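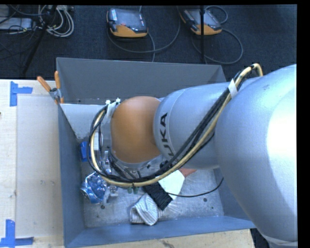

Fire Extinguisher and Escape Route Checklist – Furnberg Works, Mulis Road

Monthly walk-round, June. Start at the goods entrance and finish in the office block. Tick, cross or N/A, then comment.

1. Extinguishers on their brackets and signed – Yes, except by the loading door. The CO2 unit there was standing on the floor. The bracket has pulled out of the wall and needs longer screws.

2. Gauges in the green – Yes. The foam unit outside the canteen is at the low end. Check again next month.

3. Pins and tamper seals in place – No. Seal missing on the powder unit in the paint store. No sign of discharge. Nanayakkara to refit at the service visit.

4. Walkways clear to full width – No. Pallets on the east side had left a gap of 500 mm. Moved during the inspection. The yellow line is worn away at this point and should be repainted.

5. Final exits open easily – Yes for doors 1, 2 and 4. Door 3 sticks at the bottom and took two pushes. Raised last time as well, still not done. Priority.

6. Outside of exits clear – Yes. Weeds on the step at door 4.

7. Emergency lighting – Flick test only. One fitting dead on the back stairs. Full duration test is separate.

8. Call point test – Point 15 used. Sounder heard in all areas, though faint in the compressor room with the door shut. Ask Rosov for a price on a beacon.

9. Waste and packaging – Cardboard cage was full and too near the wall. Emptied at 2.40 pm.

10. Flammable liquids – Cabinet shut and locked. Contents list out of date, two tins of thinner not on it.

11. Fire action notices – Missing from the first floor landing. The one in reception gives the old assembly point.

Open actions: 1, 3, 5, 7, 8, 10, 11. Door 3 to be planed before the next walk-round.

Related items
Ladder and step inspection sheet
Racking damage – what to report
First aid box contents list
Emergency lighting duration test record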